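Suvville's Dining Rooms Reopen Under a Patchwork of Rules

10/9/20
By Katalin Barta

When the regional order on indoor dining lapsed last month, the responsibility for deciding how many people may sit in a restaurant passed to individual councils. In Suvville, the council chose to keep its own limits in place.

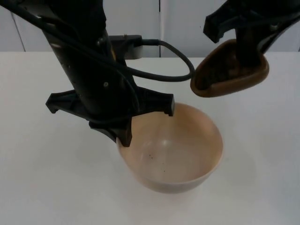

The local rule requires face coverings for anyone who is not seated, a gap of two metres between tables and a written record of each party. It applies to every establishment with a food licence, from the hotel dining rooms on the seafront to the cafés behind the market. The neighbouring districts have no such rule, and a diner may cross from one regime to the other in the course of a short walk.

For proprietors, the difference is felt chiefly in the number of covers. Tala Chamoun opened Riminance, a restaurant serving Lebanese and French dishes, four years ago. Before March the dining room held 22 tables. It now holds 11, and the lunch service has been extended into the late afternoon to make up part of the loss.

"Our regular customers have been patient," Ms Chamoun said. "The difficulty comes with visitors who have eaten without a mask in the next town the evening before. They believe that we have invented the rule ourselves."

Her staff have been instructed to offer a mask and, if it is declined, to offer a takeaway menu. More than four parties have left since the regional order ended, she said, and one returned the following evening with masks of their own.

The council has so far preferred advice to penalties. Inspectors visit on request and provide a floor plan marked with permitted seating. Fines are available under the ordinance but have not been issued, and the licensing office has indicated that it would consider them only after a second written warning.

Some businesses have decided against reopening their dining rooms at all. Xue, a noodle house near the railway station, has removed its tables and sells only from the counter. The wine bar Clostix trades from its courtyard and closes when it rains - an arrangement that served it well in summer and is likely to prove costly in the months ahead.

The ordinance is due for review in December. Restaurant owners have asked that any change be announced at least two weeks in advance, so that rotas can be drawn up and orders placed with suppliers. The council has agreed to publish a draft before the vote and will accept written comments from licence holders and residents.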